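Skumo Felt Drawer Liner, sold by the roll
Home > Drawers and Shelves > Liners > Skumo
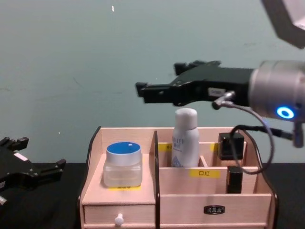

We have been selling drawer liner at Havumham for long enough to have strong feelings about it, and the Skumo is the one we keep coming back to. It is a soft, dense felt with a light tack on the underside, and it comes on a roll so that you can cut it to suit whatever you've got - kitchen drawers, a bedside table, the shallow trays where pens and paper clips go to hide, or that odd narrow shelf in the hall which is never quite the size of anything.

The roll is 30 cm wide and 313 cm long. That sounds like a peculiar length, and we did ask the mill at Castellanos about it. They told us it is simply what comes off their cutting table once the ends have been trimmed square, and they would sooner give you the extra than throw it away. Most people find a roll will do a small kitchen, with a strip or two left over for the cutlery drawer upstairs (if you are the sort of household that has a cutlery drawer upstairs, and several of our customers are).

What it is like to live with

The first thing you'll notice is the quiet. Spoons stop clattering, jars stop sliding to the back when you open the drawer in a hurry, and small pots and tubs stay where you put them. Felt does hold on to crumbs more than a wipe-clean plastic liner will, so for a bread drawer or anything under a toaster we would gently steer you towards the Pedis, our ribbed rubber liner, which you can take out and rinse under the tap. For everything else we prefer the Skumo, and it is what we have at home.

Wanda Doucet, who looks after our orders, lined the whole of her sewing chest with it in July and has asked us to pass on that pins do stick in it. She regards this as a good thing. You may not!

Fitting it

Empty the drawer and give it a good wipe, then let it dry fully. Measure the inside of the drawer at the bottom, as older drawers are often a little wider at the top. Mark the back of the felt with a soft pencil and cut with your sharpest scissors, or a craft knife against a metal ruler if you have one. Cut it a whisker too big at first - you can always take more off. Lay it in from the back and smooth it forwards with the flat of your hand. If it goes in crooked, lift it and try again; the tack will put up with being moved a good few times, and it peels away from painted and varnished wood without leaving a mark. We wouldn't use it on bare, unsealed wood or on wallpaper.

Looking after it

Go over it with the brush end of the vacuum now and then. Spills should be dabbed with a damp cloth and left to dry with the drawer open. Please don't put it in the washing machine, even on the wool cycle. It comes out half the size and extremely cross.

Details

Width: 30 cm
Length: 313 cm
Thickness: 3 mm
Colours: Oatmeal, Slate, Moss, Old Rose
Backing: light tack, repositionable
Product code: SK-106

Delivery

In-stock colours go out within two working days. Moss is made in small batches of 1,000 rolls and does sell out, so if it shows as unavailable, leave your email address and we'll write when the next lot arrives. Unopened rolls can be returned for up to 30 days. We can't take back rolls that have been cut, but if you're unsure of a colour, ask Yolanda Lyons for a sample square and she will pop one in the post free of charge.

Page last updated December 6, 2021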